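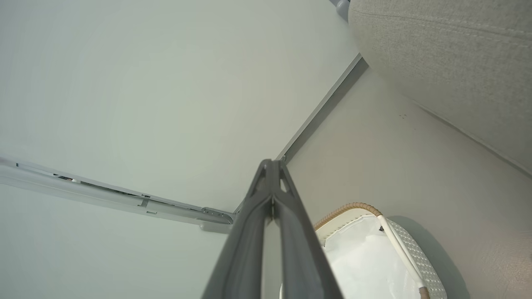

Gollard Home Letter
Saturday, August 6, 2022

The laundry basket and the bench

Our May issue had a short piece on getting clean clothes from the dryer to the drawer, and it brought in more mail than anything else we ran this spring. Most of the letters asked about the same two problems. Clean laundry sits in the basket until it is needed again, and team shirts never seem to stack with anything else. This item takes up both, with a few notes on baskets and benches along the way.

Start with where the folding happens. A lot of people fold on the bed, and it works fine until bedtime, when whatever is left goes back in the basket. A padded bench or an ottoman is a better spot if you have one. It is the right height for sitting beside on a low stool, and it holds one person's clothes at a time. You can also walk away from it for an hour without losing the use of the bed. The top should be firm. A very soft cushion tips a stack over once it gets to six or seven shirts.

Upholstery does pick up lint. Go over the top with a lint roller or a damp rubber glove before you put dark clothes on it, or spread a clean pillowcase over it first. If the bench is gray or oatmeal you may not see the lint until it is on your good black pants.

On baskets, we have gone back and forth. Wicker looks nice in a bedroom and snags knits. Plain plastic is easy to wipe out, and the kind with a woven-look rim is a fair compromise for anyone who leaves the basket out in view. Check the handles before you buy. They should be wide enough for a whole hand and placed at the two ends, so the basket carries level down a flight of stairs. The Skistis basket we bought last year had handles that pinched, and we ended up giving it away.

Keep the basket to one load. This is the advice people like least. A big basket that holds two loads will be filled with two loads, and then there is an hour of folding in it where there should have been half that. If the household makes more laundry than one basket can take, get a second basket the same size and fold them on different days.

A large white item at the bottom is useful too. We leave a cotton laundry bag or a flat sheet in the basket and drop the clean clothes on top of it. Socks don't slip out through the side holes, and the whole load can be lifted out at once and set down on the bench. Wash the liner every couple of weeks along with the towels.

Now the team shirts. Jerseys are slippery, they are cut wide, and the big number on the back is stiff and does not want to bend where you bend it. Stack three of them the way you would stack T-shirts and the pile slides off the shelf. They also get worn in a rush, so they spend a good part of their lives draped on the nearest piece of furniture.
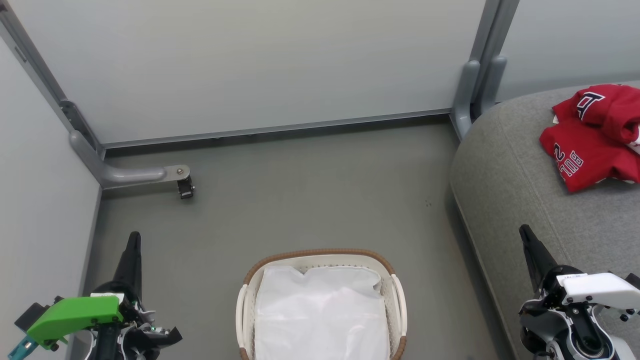
What has worked best for us is to fold a jersey in thirds lengthwise, with the front facing down, and then in half from the hem. Try to place the side folds outside the number. If the number is too wide for that, let it stay flat and make the side folds narrow, even if the finished shirt comes out wider than its neighbors. A crease pressed through a printed number for a whole season can turn into a crack. Sewn-on numbers are tougher, though they hold a wrinkle and are slow to let go of it.

Turn jerseys inside out before washing and use cold water. Skip the fabric softener. Hang them up or lay them flat if there is space, and keep an iron away from the lettering. Red shirts need their own caution, as anyone with a pink undershirt can tell you. Wash a new red jersey by itself the first few times, and don't let it sit damp against anything white in the basket. Once it has been through several washes it can go in with the other darks.

Some readers roll their jerseys. Rolling is quick and it spares the number a hard crease, and in a deep drawer you can see every color from the top. The drawback is that rolls come undone on an open shelf. If you have a drawer, roll. If you have a shelf, fold and keep the stack to three or four.

A word about the half-worn pile. Every house has clothes that are not dirty enough to wash and not clean enough to put away, and they usually land on top of the clean ones. Give them a place of their own. A couple of hooks on the back of a door will do it, or one end of the bench if it is long enough. The basket is a bad choice, since clean and worn look the same after a day and you will wash all of it again to be safe.

Several people who live in small apartments wrote that they have no bench and no place to put one. If you sleep and do your laundry in the same room, a ceiling curtain track is worth looking into. A slim rail lets you pull a curtain across a corner and keep the basket, the drying rack and the ironing board behind it. Fix the track into joists or use proper ceiling anchors, and fit an end stop at each end so the gliders stay on. Renters should ask before drilling. A light curtain is plenty - this is for hiding a drying rack, and a heavy lined one will only strain the screws.

Gunnlaugsson sells track by the length and will trim it at the counter. The piece we priced was $39 with the end caps, and the curtain was extra. Measure the ceiling and not the floor, especially in older buildings where the two don't match.

For those who asked about storage ottomans, we looked at one at Uvedeck with a lift-up lid. It was $103, and the inside would take a folded blanket and a set of sheets. The lid is a nuisance if you also fold on it, because the sheets are always under the stack you just made. A plain padded bench with no storage suits laundry better, and you can put the blanket in the closet.

One last thing on timing. Two of us on the newsletter kept track of our laundry for a month. The loads that were folded the same day went into drawers that night, and the loads left until morning mostly stayed in the basket all week. We don't have a trick for this. Running the dryer earlier in the evening helped a little, and so did leaving the bench clear beforehand.

Next issue: towels, and how many sets a household needs. Letters on that subject, including from people who disagree with us about softener, can go in the box by the front counter or to the usual address.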